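Section 6: Washing Dishes with the Helance Kitchen Arm

Before You Start: What the Helance Can and Can't Do Yet

People who bring home a Helance usually want to know one thing before they've even peeled the film off the base, and that is whether it will do the dishes. It will do some of them. A flat plate with a little dried sauce on it is well within reach, and so is a shallow bowl if you're patient. A lasagna pan that sat overnight is still your job, I'm afraid, and so are stemmed glasses, sharp knives and anything you'd be sad to lose.

We think it's kinder to say so at the start of the section than to let you find out with your grandmother's gravy boat. Machines have gotten very good at picking up a thing they've met before, in a place they expect it. They are much less good at noticing that a plate is still greasy, and the Helance judges by touch and time, so please look each piece over yourself before it goes in the cupboard.

6.1 What You Will Need

The arm, mounted and calibrated as in Section 3
The Endosach soft grip pads (the smooth pair, not the ribbed ones)
One practice plate, plastic or melamine, with a rim the pads can get hold of
One ordinary two-layer sponge, foam on one side and scouring pad on the other
A bare stretch of floor or counter, level, with good even light

6.2 Teaching the Plate and the Sponge

Do this part dry. I know it's tempting to fill the sink and go, but a practice run without water takes nearly 9 minutes and will save you a good deal of mopping.

1. Clear the practice spot. Anything with a busy pattern, such as a checked dish towel, should go in another room for now.

2. Set the plate down right side up, with nothing in it.

3. Stand the sponge on one of its short ends, to the right of the plate, and leave an open strip between the two. A sponge that has been used a while will lean or bulge a bit, and that's fine as long as it stays up by itself.

4. On the control panel, choose Learn, then Plate and Sponge. Step back and keep your hands out of the work area until the chime.

5. The panel will show an outline around each object. If both outlines look right, press Keep. If the sponge outline spills over onto the plate, press Discard, move the sponge a little farther away and go back to step 4.

6. Choose Dry Run. The arm should take the sponge first, foam side toward the plate, then touch it to the middle and work outward in slow circles.

CAUTION: If the arm reaches for the plate before it has the sponge, press Stop. Do not pull the sponge toward the pads by hand while the arm is moving.
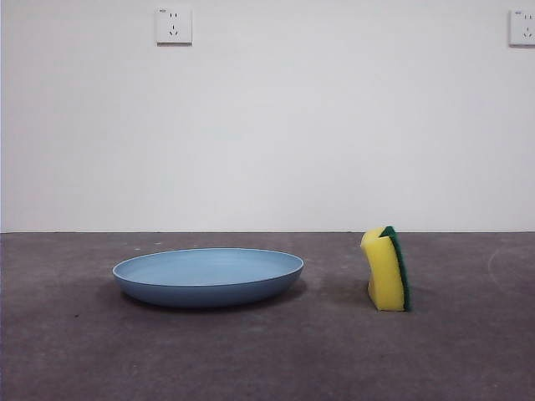
Pei-shan Sin

A plain light blue plate and a yellow sponge with a green scouring side, on a gray floor against a white wall, are about as easy a lesson as you can offer. Both objects have clear edges, and the gap of floor between them leaves room for the pads to close. Colors don't have to match these, of course. A white plate on a white counter is harder, though, and you may want to slide a dark mat under it.

6.3 Moving On to Water

Once the dry run has gone well, carry the same two objects to the sink and choose Wet Practice. Run only an inch or so of water the first time, and go easy on the soap – a slippery rim is where most dropped plates come from. Stay in the room.

NOTE: In our test kitchen at Dirnton, the arm finished 97 of 300 wet plates to Lok-yiu Tu's satisfaction, and she has high standards. Most of the others were left with a smear near the rim. If yours does the same, raise Edge Passes by one and try again.

6.4 If the Sponge Keeps Falling Over

Squeeze it, let it spring back, and stand it on the other short end. A sponge worn thin may not stand at all, in which case lay it flat with the foam side up and choose Sponge Lying Down under Options. The arm is slower this way and sometimes picks up the sponge with the scouring side facing the plate, so keep non-stick pans away from it until you've watched it through a few turns.

Grip pad cleaning is covered in Section 7.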